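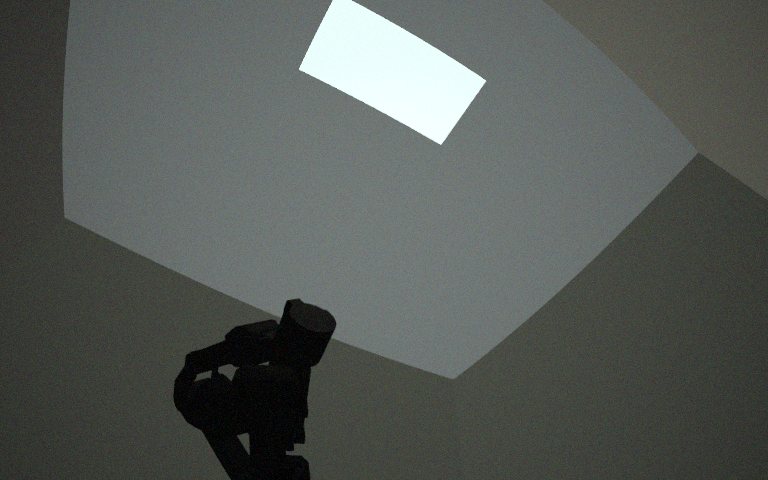
Abschnitt 5: Beleuchtung randomisieren

Eine Greifstrategie, die nur in der Simulation trainiert wurde, scheitert am realen Arm oft schon an der Bildverarbeitung. Das Netz hat gelernt, sich auf Helligkeitsverläufe zu verlassen, die es im Labor so nicht gibt. Bei der Domänenrandomisierung werden deshalb Lichtquelle, Wandfarbe, Kamerapose und Bildrauschen für jede Episode neu gezogen. Dabei entstehen auch Extremfälle wie der gerenderte Blick von unten: Die Leuchtfläche an der Decke ist fast reinweiß, der Arm davor nahezu schwarz, von den Gelenken bleibt im Wesentlichen der Umriss. Solche Ansichten werden im Training nicht aussortiert.

Versuchsaufbau

Verglichen werden zwei Varianten desselben Netzes. Dendus wird mit fester Beleuchtung trainiert, Sanna mit randomisierter. Beide erhalten 3000 simulierte Episoden, Architektur und Lernrate sind gleich. Getestet wird auf 417 zurückgehaltenen Ansichten. Zielgröße ist der Winkelfehler der geschätzten Gelenkstellung.

Ergebnis

Bei gleichmäßigem Licht liegen beide Varianten dicht beieinander, Dendus ist leicht im Vorteil. Bei Gegenlicht steigt der mittlere Fehler von Dendus auf mehr als 19 Grad, bei Sanna bleibt er bei 5 Grad. Die verbleibenden Ausreißer von Sanna betreffen vor allem Ansichten, in denen sich zwei Glieder überdecken. Daran ändert die Beleuchtung wenig, man bräuchte eine zweite Kamera oder die Encoderwerte.

Zu beachten: Das Rauschen wird nach dem Rendern addiert. In dunklen Wandbereichen fällt es stärker auf als in hellen. Wer den Versuch nachstellt, sollte die Reihenfolge nicht vertauschen, sonst sind die Werte nicht vergleichbar.

Aufgabe bis Mittwoch: Trainieren Sie Sanna ohne Rauschen, aber mit randomisiertem Licht, und tragen Sie den Fehler getrennt nach Gelenken auf.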